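Stonance Tableware Fund: February progress report

We've had a great month with the dining room project! The white tables are in and the first plates have arrived.

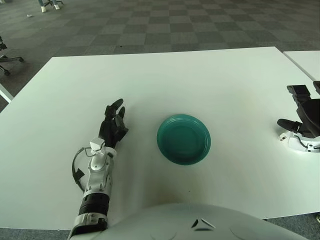
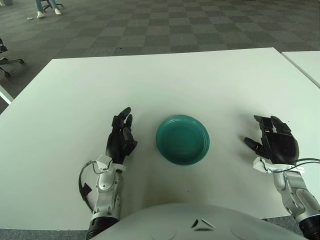
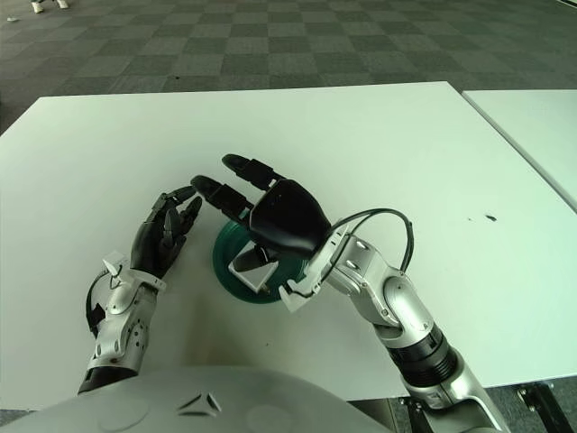

Photos: Otik project office

The teal-green is a color we loved right away, and it looks so cheerful against a white tabletop. Your grant paid for 34 place settings, and 20 are already here (the rest come from Gaber next month). We still need two more tables and a shelf for the bowls.

Recent reports
Cislow kitchen refit, part 2
Otik: choosing the chairs

Comments (2)
Love that green!
Are the bowls the same color?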